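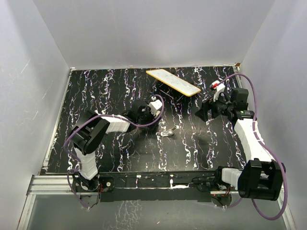

Orkadel Two-Arm Bench
Progress report to the Lunatmont small projects fund
Prepared by Joaquim Rocha, Pender shared workshop
February 2018

Summary

The bench is built and both arms run from one controller. Arm mounting, walls, work surface and cable routing are complete. Calibration is complete on the left arm and partly complete on the right. Work has moved on to handling small office items with the two grippers together. The stapler task is behind plan and is covered in its own section. The next payment is not requested with this report. It will be requested in April, once the right arm has been calibrated to the same standard as the left.

Structure and enclosure

Both arm bases are fixed at the front of the table and the arms reach inward over the work surface. The first layout had the bases on the side edges. It was dropped in the design stage because the forearms would have crossed whenever both grippers worked near the middle. Front mounting leaves more of the table open but makes the far corners harder to reach. The far left corner can be reached only with the forearm nearly straight, and positions there are not repeatable enough to use. Tasks will be kept out of that area.

Gray walls close the left, right and back of the table. They were added to give the cameras a steady background and to keep parts from being pushed off the back edge. Light still changes during the afternoon when the workshop door is open. Runs are now made with the door shut.

The work surface is black with a pattern of pale veins. Plain black was tried first and gave the vision software too little texture to hold its position estimate. The patterned surface fixed that. It has one drawback: the thicker white veins are close in brightness to the cream-colored parts we handle, and the outline finder sometimes joins the two. A change to the threshold reduced this but did not remove it.

Cabling

The purple cables run outside the arms in wide loops. They were first tied close to the links, and the left one pulled at its connector when the wrist turned to its end stop. Slack was added at the shoulder and again at the wrist. On the right arm the cable is fastened to the forearm at intervals and left free past the elbow. The loop above the gripper can still cross the view of the fixed camera. A shorter lead from Calado is on order for each wrist. If the shorter leads limit wrist travel, the present cables will go back on.

Power and signal wires at the bases are still hanging below the front bar. They work but are not acceptable as a finished state. A covered channel is drawn and will be cut when the workshop saw is back in service.

Calibration

Left arm: position error at the fingertip was measured with a dial gauge at fixed points on the table. The error is up to 6 mm near the back wall and smaller at the front. The target in the proposal was 8 mm anywhere in the usable area, so the left arm meets it.

Right arm: the front half of the table meets the target. The back half has not been measured. The shoulder joint showed play during the first attempt, and the mounting screws were found under-tightened. They have been reset and marked with paint so that any movement can be seen. Calibration has to be repeated from the start.

Wrist cameras: both are running. Focus is set by hand and locked. The finger takes up a good part of the picture at close range, and moving the camera farther out would bring it into contact with the wall on some paths. We have accepted the blocked area and will use the fixed view to cover it.

Stapler handling

The proposal named a desk stapler as the main test item, to be held by one gripper and opened or closed with the other. It was chosen because it has a hinge, a spring and a smooth shell, and all three cause trouble for simple grippers.
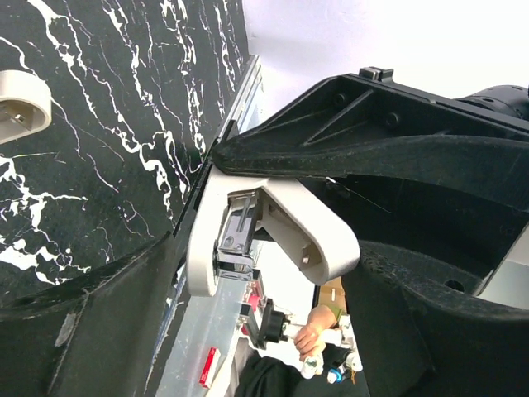

Figure 2. Stapler open with the magazine exposed, wrist camera.

Results so far are mixed. Picking up the stapler closed, flat on the table, is reliable when the fingers meet the body square on. Picking it up open is poor. The two halves shift against each other as the fingers close, and the grip point moves along the shell. Slower closing helps a little. Gripping nearer the hinge helps more, but the hinge end gives the second arm less to work against.

The pads on the fingers also show wear. The scuffing has not been linked to any loss of grip, but it has not been ruled out either. Spare pads have been cut from a softer sheet and will be tested on one arm only, so the two can be compared.

Two-arm work

Running both arms toward the center of the table was the main software task of this period. Each arm now publishes its planned path before moving, and the controller holds one of them back if the paths come within a set distance. The check is conservative. For close work the distance is reduced by hand, and the joint speeds are reduced along with it.

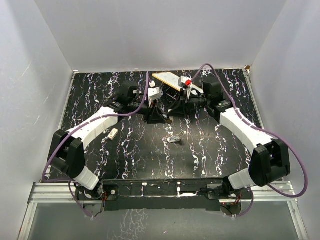

Figure 3. Grippers brought close together over the work surface, fixed camera.

To date 156 two-arm runs have been logged. The log holds joint positions, gripper commands and both camera streams. Early runs have a timing offset between the streams and need to be corrected before they can be used. A script for this is written but not tested on the longer files. No collision has damaged a part. Contact between the grippers has occurred at low speed and was handled by the current limit.

Budget

The first payment of $2000 has been spent on the rails, the wall panels, cable and connectors, and bench time at Pender. The replacement leads will come out of the workshop's own account. No change to the total is requested.

Work before the next report

Repeat the right arm calibration, including the back half of the table.
Fit the shorter wrist leads and check full wrist travel.
Cut and fit the wire channel under the front bar.
Test the softer finger pads on one arm.
Correct the timing offset in the early logs.
Repeat the open stapler pickup with the grip point moved toward the hinge.

The full log and the calibration sheets are kept at the workshop and can be sent on request.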